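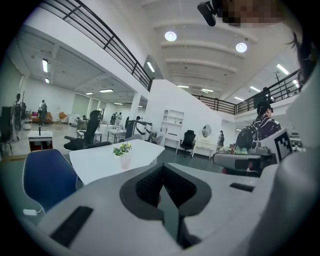 The furnishing of the hall at Tokevport fell to the Dastent interiors department, whose senior coordinator spoke to us in April.

"We wanted white throughout," the coordinator said. "The walls, the pillars, the shelving, the dresser. The railings of the mezzanine were always going to be black, and we left them so."

The shelving unit with the arched cubbies came from Trarka and took 2 attempts to place. "It stood under the mezzanine first, and visitors walked past it. Against the tall partition it is noticed."

Asked about lighting, the coordinator was more cautious. The round pendants were a late request, and the department has received 3 complaints of glare from the rectangular fittings. A review is under way, and its findings will go to the Leitão office before any fitting is replaced.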